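Negri ouvre à Zernstead des vols panoramiques en montgolfière au-dessus de la vallée de Plimton

Zernstead, novembre – L'exploitant de vols de loisirs Negri met en vente un programme de vols libres en montgolfière au départ de Zernstead. L'offre comprend deux formules, un vol partagé et un vol privatif, et complète l'activité de ballon captif exercée jusqu'à présent sur le terrain d'Orurbridge. Les réservations sont ouvertes dès parution du présent communiqué, pour des décollages programmés à partir du printemps.

Caractéristiques du matériel

L'enveloppe retenue est une unité à air chaud de 2 000 mètres cubes, équipée d'une nacelle en osier et d'un brûleur double au propane. La configuration autorise l'embarquement du pilote et de trois passagers au maximum, sous réserve du devis de masse établi avant chaque vol. La masse individuelle de chaque passager est à déclarer lors de la réservation et fait l'objet d'une vérification au point de rendez-vous. Au-delà de 100 kg par personne, une place supplémentaire peut être facturée selon la charge disponible.

L'enveloppe est dotée d'une soupape de sommet à commande par corde et de deux volets de rotation, utilisés à l'atterrissage pour orienter le grand côté de la nacelle perpendiculairement à la trajectoire. La liaison avec le véhicule de récupération est assurée par radio pendant toute la durée du vol.

Déroulement d'un vol

Le rendez-vous est fixé une heure avant le décollage, le matin au lever du soleil ou en fin d'après-midi selon la saison. Les passagers reçoivent les consignes de sécurité, puis assistent au déploiement de l'enveloppe et à son gonflage à froid par ventilateur. L'embarquement s'effectue une fois la nacelle redressée.

Le vol dure environ 20 minutes en formule découverte et une heure en formule complète. La montgolfière n'étant pas dirigeable, l'itinéraire dépend du vent aux différentes altitudes. Par vent d'ouest, la trajectoire suit généralement la vallée de Plimton jusqu'aux étangs situés en aval. Par vent de nord, elle passe au sud d'Orurbridge et se termine sur les plateaux agricoles. Aucun point d'atterrissage ne peut être garanti. Le retour au point de départ est assuré par l'équipe au sol et inclus dans le tarif.

Conditions météorologiques et reports

La décision de vol appartient au seul pilote. Elle est prise la veille au soir, puis confirmée sur le terrain après un lâcher de ballon-sonde. Un vent au sol trop soutenu, une visibilité insuffisante, des précipitations ou un risque orageux entraînent le report. Dans ce cas, le billet reste valable et une nouvelle date est proposée sans frais. Les vols du samedi étant les plus demandés, un report sur le même jour de la semaine peut nécessiter un délai plus long.

« Les passagers nous interrogent d'abord sur l'itinéraire, et nous leur répondons par une carte des vents », indique Adhiambo Makori, responsable des opérations chez Negri. « Nous préférons communiquer une zone probable de survol – et la corriger le matin même – que vendre un parcours. »

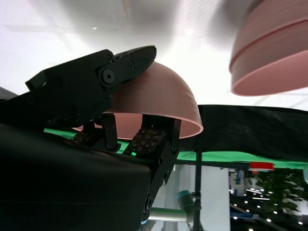

Conditions d'accès

Les vols sont accessibles à partir de huit ans, avec une taille minimale de 1,30 m. Les mineurs doivent être accompagnés d'un adulte. La participation est exclue pour les femmes enceintes et pour les personnes ayant subi une intervention chirurgicale récente. Les passagers restent debout pendant tout le vol et doivent être en mesure de fléchir les genoux à l'atterrissage. Des chaussures fermées et des vêtements couvrants sont requis. Les appareils photo sont admis à bord s'ils sont munis d'une dragonne.

Formule privative

La formule privative réserve la totalité de la nacelle à un même groupe de trois personnes au plus. La date est convenue directement avec le pilote. Le choix du terrain de décollage est possible parmi les sites autorisés autour de Zernstead, avec l'accord écrit du propriétaire de la parcelle. « Le terrain haut donne accès aux vents de vallée plus tôt dans la matinée », précise Kerubo Rotich, pilote. « Le terrain bas est mieux abrité pour le gonflage. Nous arbitrons entre les deux la veille. »

Billets et réservations

Les billets sont nominatifs, cessibles une fois sur demande écrite et valables deux saisons. Les bons cadeaux sont émis sans date et doivent être enregistrés avant toute demande de créneau. Les billets déjà émis pour le ballon captif d'Orurbridge peuvent être convertis en vol libre moyennant le paiement de la différence.

Contact presse : Adhiambo Makori, Negri, terrain de Zernstead. Demandes d'accréditation à adresser par écrit, en indiquant la masse du matériel de prise de vues.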